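**Laundry basket** – a container for holding or carrying clothes and household cloth, before or after washing. Also called a clothes basket or wash basket. The tall lidded kind is usually called a hamper, though people in some areas use the two words for the same thing.

## Materials

Early ones were woven: willow, split wood, cane. Heavy when damp, and the rough ends snag knits. Molded plastic took over in most homes during the second half of the 20th century. Cheap, light, easy to wipe out. Wire and canvas are still sold, canvas mostly on folding frames.

## Shape and openings

Most are rectangular or oval, wider at the rim than the base so empties can be stacked. Sides are often perforated. The holes let air through, cut the weight and save plastic. Slots, round holes and diamonds are all common. Very small baskets, the size that sits on a table or shelf, are used for washcloths, socks, baby things and cleaning rags.

## Sorting

Two main habits:

- **By color** – whites, darks, brights. New reds and pinks can bleed onto white cotton, more so in hot water.
- **By use** – kitchen cloths apart from bath towels, rags apart from everything.

Clean cloths may be folded flat, rolled, or just dropped in. Folding takes longer but more fits. Small squares are often left unfolded becuase they flatten under there own weight anyway. Mixed colors in one basket are normal once everything is washed and dry.

## Trade names

The Sumton catalog lists 60 basket types, 2 of them with slotted sides under the name Tudo. Item 2356 is the small table size, sold to laundries in cartons of 200. Fledutau made a similar line, now dropped. Dates for that one not confirmed.

## Care

Warm water and dish soap. Rinse the slots, lint collects there. Keep plastic out of strong sun, it goes brittle and cracks at the rim first.

## See also

Hamper, Clothesline, Washcloth
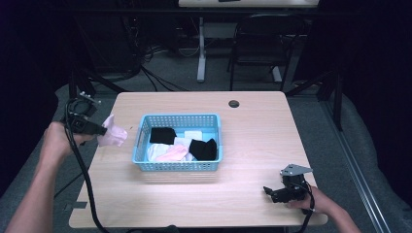

Light blue plastic basket with slotted sides, holding black, white and pink cloths.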